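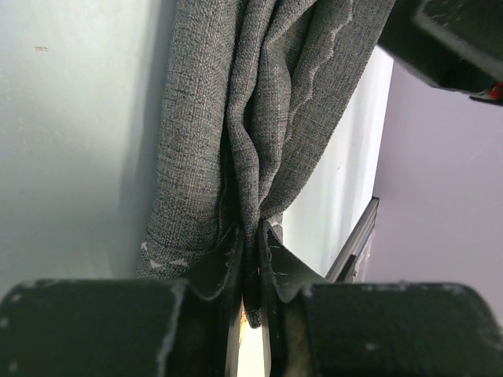 Grey fabric, up close: flecks of charcoal and something paler all through the weave.

So I finally caved and bought the Vilari two-seater, after 4 months of sitting on a camp chair and telling everyone I was "still deciding". I got mine in April from the Hollis showroom for $1,456 delivered, and I've now had enough movie nights on it to have opinions!

First up, it's comfy. Properly comfy, with a seat deep enough that I can tuck my feet up (I'm short, so my mate Niall Guthrie got first go at testing it for tall people, and he reckons his knees were fine). The cushions are firmer than the Urkow I tried first, and I like that, though my mum would call it a park bench.

Assembly took two of us and a fair bit of swearing. The legs screw in easily enough but the back panel clips are fiddly little mongrels, and the instructions skip straight from step 2 to step 6. I rang the store and got Pauline, who was lovely and emailed me the missing page before I'd finished my cuppa.

Gripes? The arms are too skinny to balance a mug on, and the colour is a bit cooler than it looked on the website. Delivery was also meant to be up to six days and took nine.

Would I buy it again? Yep, but I'd pay extra for the footstool this time. They've sold out of it now, of course.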